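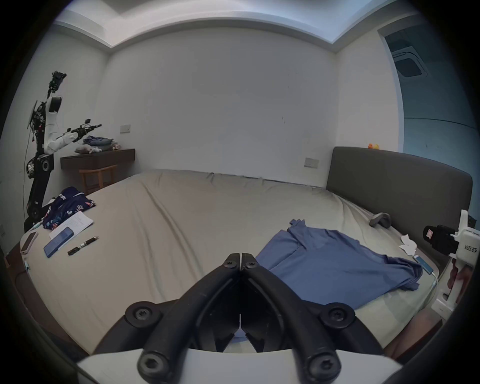
2 min read

Packing light, attempt number whatever. Writing this fast as the taxi is booked for 6 and I still haven't found my other shoe.

So. Last June I went away for 15 days with a suitcase that weighed more than a small child. Wore maybe a third of it. Came home, washed the lot anyway as it all smelled of suitcase. Swore never again. Then did it again in the autumn, obviously.

This time it's one cabin bag. One. It's the Gridier one I got in the sale, soft sides, a zip that sticks if you look at it funny. Takes up to 15 kilos according to the label but the airline won't let you anywhere near that so who cares.

Rules I've made for myself, in no order. No "just in case" clothes. If it rains I get wet or buy an umbrella. Two pairs of shoes including the ones on my feet. Nothing that needs ironing, I have never once ironed on holiday and I'm not starting now. Tops that all go with the same trousers. Boring? Yes. Fine.

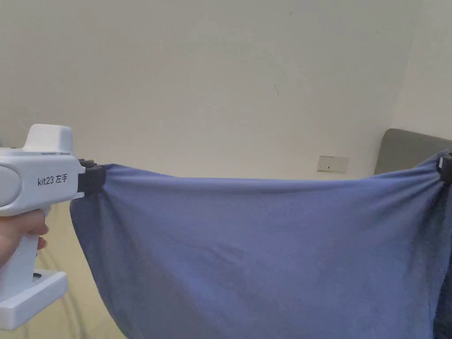 Toiletries are where it always goes wrong for me. I had the full size Plenia shampoo in the bag for a good hour before I remembered the liquids thing. Decanted it into a little bottle, half of it down the sink. Sun cream I'll buy when I get there. Costs more, don't care, it's one less thing to leak on my book.

Book! One book. That was the hardest bit by miles. Went for a fat one I've been putting off for years, so either I finally read it or I spend the week staring at the sea. Good either way.

Rolling versus folding, everybody has an opinion. I've tried both and the bag shuts the same. Rolling lets you see what you've got, folding creases less, stuffing is quickest. I'm a stuffer at heart. Socks inside shoes, charger inside socks, forget where the charger is, panic at the hotel. Every time.

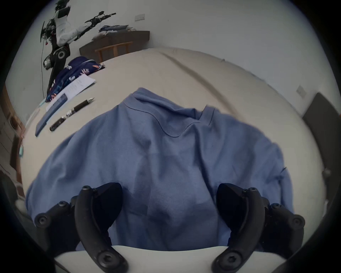 Where am I going, a few of you asked. Soltska for a couple of nights, then the slow train down to Olivares, which I booked mostly becuase it was cheap and has a dining car. 200 in cash set aside for food and silly things. Will probaby all go on ice cream.

Left to do: passport (found it, put it somewhere safe, lost it again), water the plants, bins out, cancel the veg box. Download something to watch. Eat the bananas or freeze them.

Bag weighs less than I thought it would and now I'm worried I've forgotten something massive. Trousers are in. Checked twice. Right, shoe.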